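Ponmont Early Learning Services
Speaker notes: Blocks, Boards and Shared Surfaces
Staff development session, 13 Nov 2018
For use by the presenter. Slides are advanced at each heading.

Opening

Good morning, and welcome. The purpose of this session is to review how our centers select, set out and store shape blocks for children between three and six years of age. The guidance applies to all rooms at Ponmont and at the Melenthorpe site, including the mixed-age rooms that open before school hours.

Please note that the handout has been revised. The earlier version listed the old storage labels, and staff who still hold a copy are asked to discard it.

Pause here until latecomers are seated. The session runs for 28 minutes without questions.

Background

In the spring, the centers completed an inventory of loose play materials. The inventory recorded 419 shape blocks across all rooms. Of these, 388 were judged fit for continued use. The remainder were withdrawn for chipped edges, lifting paint or missing pieces in a matched set.

Two findings deserve attention. First, most rooms held far more cubes than any other shape. Second, blocks were commonly stored by color. Storage by color is quick for adults, but it leads children to treat color as the main property of a block, and they have fewer occasions to compare a prism with a cylinder or a cube with a star.

The Cabral shelving now in use has open trays at child height. Each tray should carry an outline of one shape. Colors may be mixed freely within the tray.

Choosing a set

A working set for a small table should contain few pieces and several shapes. Staff have asked how many pieces are suitable. The handout gives a range for each age group, and room leaders may depart from it where they know the children well.

Sets should include at least one shape that cannot be stacked easily. Such a piece slows building down and prompts discussion. Children turn it over, try another face, and ask one another for help.

Hand around the sample tray at this point. Ask for it to be returned to the front before the next heading.

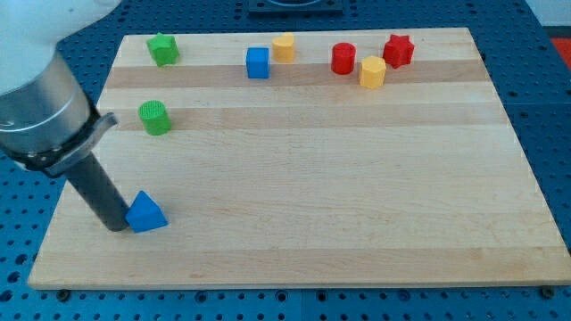

The board is the part of the set most often left out, and the centers now regard it as required. A plain board gives the activity an edge. Children understand that the blocks belong on it, and the rest of the table remains free for other work. Light wood is preferred, as strong colors stand out well against it. The green star and the blue cube toward the back of this one can be told apart at a glance from across a room, even by a child who does not yet have the words for either. Faint stripes in the wood do no harm, and some teachers use them as lines along which children may set out a row.

A board should not slide. If it moves when a child leans on it, building stops and disputes begin. Fasten it to the table where the table allows, or place a rubber mat beneath it. Any fastener must be checked by hand each morning.

Setting out

Blocks may be set out in two ways. In the first, they are placed loosely toward the far side of the board, and the near side is left open for building. This arrangement suits younger children, who otherwise begin by pushing everything to the floor. In the second, the blocks are offered in a tray beside the board, and the child selects from the tray. This suits children of five and above.

Cylinders should be stood on end when the board is prepared. Triangular blocks are best laid on a long face. The sloped sides then catch the light differently, and children often remark on it. Staff may follow such remarks with a question of their own, but should not turn them into a lesson.

Do not build a model for the children to copy. This point was raised by several rooms last year and the position has not changed.

Language

The following words are to be used consistently in all rooms: cube, cylinder, star, triangle block. The word "prism" may be introduced in the pre-kindergarten rooms. Please avoid "box," "can" and "tent" as names for blocks, although children will use them and need not be corrected. Repeat the agreed word in the reply.

Words for place are of equal value. In front of, behind, next to, between and at the corner can all be practiced on one board with very few pieces.

If time is short, omit the next two paragraphs and go directly to care and cleaning.

Rooms with more than one home language may post the shape names in each language above the shelf. Families have been helpful in supplying these.

The Brevetti picture cards remain available on loan from the resource room. They should be used after free building and returned complete.

Care and cleaning

Painted blocks are wiped with a damp cloth and dried at once. They are not to be soaked. Textured blocks need a soft brush, as crumbs and modeling dough collect in the surface. Boards are wiped along the grain.

Any block with a split or a sharp edge is to be removed the same day and entered on the replacement form. The budget allows for some 200 replacement pieces in the coming year, with stars and cylinders ordered first. Forms received by the first week of December will be included in the opening order.

Questions

Invite questions from the floor. Questions on outdoor blocks should be held for the spring session. Sign-in sheets are at the door and must be completed for training credit.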